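Ollolgate Fulfillment Services
Joint Working Group on Automation
Minutes of the sixth meeting, March 2025
Status: approved for posting to the staff site

Present: operations (chair), human resources, health and safety, IT, two floor representatives from picking, one from packing. Apologies from facilities. The supplier, Joltier, attended for items 3 and 4 only.

1. Minutes of the previous meeting

Accepted with one correction. Under item 5, "picking stations" should read "packing stations." The action on locker space stays open and moves to facilities.

2. State of the Clinness line

Operations reported that the automated sorter at the Clinness building ran on both shifts through the whole reporting period. Stoppages were mostly at the infeed, where soft bags fold under the guide rail. A wider guide is on order. Until it is fitted, bags are diverted to the manual lane by hand.

The packing representative stated that the diverted bags are not shown in the shift plan, so the manual lane looks overstaffed on paper while the people on it are behind. Operations agreed to add a separate line for diverted items. The representative asked that this be done before the next headcount review. Agreed.

3. Recording work for the basket picking cell

Joltier presented progress on the recording work for the planned basket picking cell, known in the project plan as Javier. Operators use hand-held grippers to take soft and light items out of a basket and put them back, and the recorded motion is used to train the cell. The target for the first stage is 1000 accepted recordings per item group. Recordings are rejected when an item is dropped outside the basket or when the marker cubes are out of view for too long.

Health and safety raised the matter of wrist load. The grippers are heavier at the front than the hand tools used in picking, and both arms are held forward during the work. The present limit is 16 minutes of recording followed by a change of task. Floor representatives reported that the limit is kept on the early shift. On the late shift it is sometimes stretched when a batch is nearly complete. The chair directed that an incomplete batch is to be closed as it stands and resumed later by whoever is next on the sheet.

Cable routing was also discussed. Joltier will supply longer leads and a clip for the table edge. The clip must not be fixed with screws, as the tables go back to general use at the end of the stage.

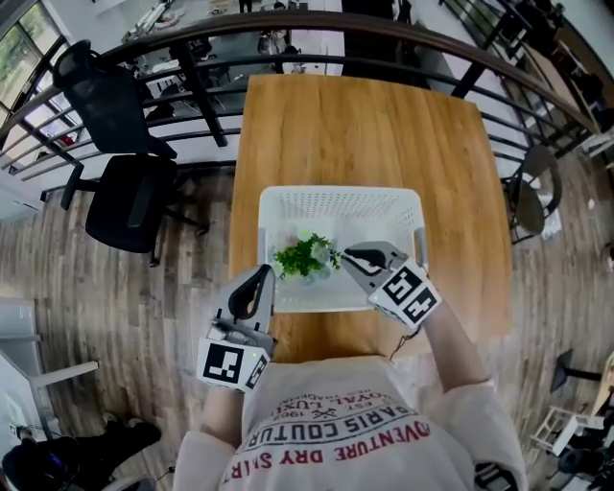
Will operators who make recordings be measured on their picking rate for the same shift?
Recording time is taken out of the rate calculation, and the rate is worked out only on the hours spent picking.

Human resources noted that this rule has been in force since the start of the stage but was not written down in the shift guide. It will be added as a new paragraph under "Time off the line." Two operators whose rates were calculated on the full shift in the first week have had the figures corrected.

The picking representatives asked who may see the recordings. IT answered that the files are kept on a site server and sent to Joltier under the supply agreement. They are filed by batch number and item group, with no operator name. The sign-up sheet is held separately by the shift lead. The representatives pointed out that the sheet gives times, so a batch can be matched to a person by anyone holding both. IT accepted the point. The sheet will be destroyed at the end of each pay period once hours have been confirmed. Human resources will check whether pay records need it for longer.

4. Changes to jobs when the cell starts

Joltier expects the cell to be ready for trial in August. During the trial it will handle one item group, on the early shift only, with an operator at the side to clear faults and refill baskets.

The working group reviewed the draft description for the cell operator role. Points raised:

- The draft lists fault clearing, basket supply and end-of-shift checks. It does not mention training of other staff, although the plan relies on it.
- The grade is given as the same as picker. The floor representatives do not accept this and asked for the role to be graded again with fault clearing counted as a technical duty.
- The draft assumes one person per cell. Health and safety wants a second trained person within call at all times.
- Seating is not mentioned. The role involves long periods of watching, and a sit-stand seat should be specified.

Human resources will revise the draft and send it out ahead of the next meeting. The grade was not settled. The chair restated that no post will be removed during the trial. The representatives asked for the period after the trial to be covered by the same statement. The chair could not give this and will take the question to site management.

Joltier left the meeting at this point.

5. Training places

Operations has funded 100 training hours for the first half of the year. These were first offered to staff with earlier machine experience. The picking representatives objected that most pickers were shut out by that condition. It is withdrawn. Places will be given by date of application, with an equal split between shifts. Staff who have made recordings get no priority.

Training is to be held in paid time. Late shift staff who attend a morning session will have the same number of hours taken off the shift that day.

6. Other business

Noise at the Clinness infeed: readings to be repeated with the new guide fitted.

Notice boards: the sheet beside the time clock still shows the old project dates. Operations to replace.

Actions

Operations: separate line for diverted bags in the shift plan; replace notice board sheet.
Human resources: rate rule into shift guide; revised role description; check on keeping the sign-up sheet.
IT: written note on file storage and access, for posting.
Health and safety: wrist load check on both shifts; repeat noise readings.
Facilities: locker space, carried over.
Joltier: longer leads and table clips.
Chair: question on posts after the trial, to site management.

Next meeting to be called when the revised role description is ready.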